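1/ Projekt Amley, Notizen zur Datenaufnahme, 29. Januar 2026. Aufgabe: Korbware auf rundem gelbem Untergrund greifen und umsetzen, beidhändig, mit Handgreifern statt Teleoperation.

2/ Teleop hatten wir im Juli bei Purkholm. Latenz akzeptabel, Durchsatz nicht: 13 brauchbare Episoden am Tag. Geflecht verzeiht wenig, der Bediener spürt am Leader-Arm nichts vom Nachgeben.

3/ Mit Handgreifern kommt die Kraft direkt in der Hand an. Preis dafür: Die Pose muss aus Markern und Kamera rekonstruiert werden. Pro Greifer ein Würfel mit Codes. Kippt er zu weit weg, fehlt die relative Pose und die Episode fliegt raus.

4/ Aufnahme bei Stelora, Blick von oben und vom Greifer aus:
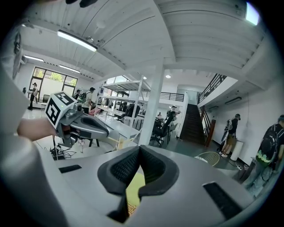
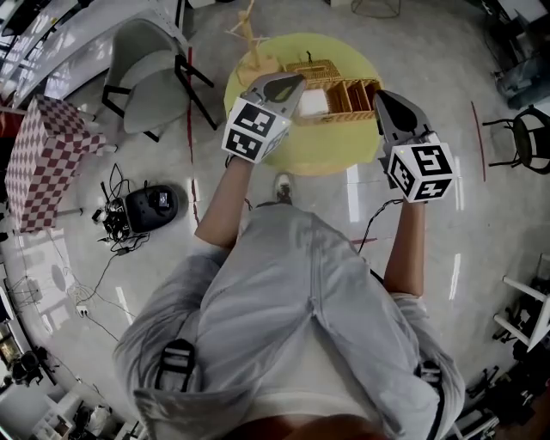
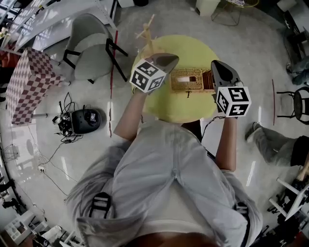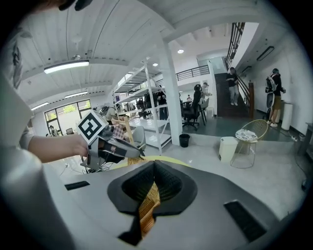

5/ Offene Punkte
Zeitversatz zwischen den 2 Greiferströmen: im Mittel 4 ms, Ausreißer nach Neustart deutlich höher. Mosquera (unser Sync-Tool) bekommt dafür eine Prüfung vor jeder Episode.

6/ Langsamer vormachen. Die Policy übernimmt jedes Zögern, aber auch jede hektische Korrektur am Korbrand. Letztere ist schwerer rauszufiltern.

7/ Nächster Lauf mit identischem Aufbau, nur die Startlage des Korbs wird variiert. Zahlen folgen nach dem Training.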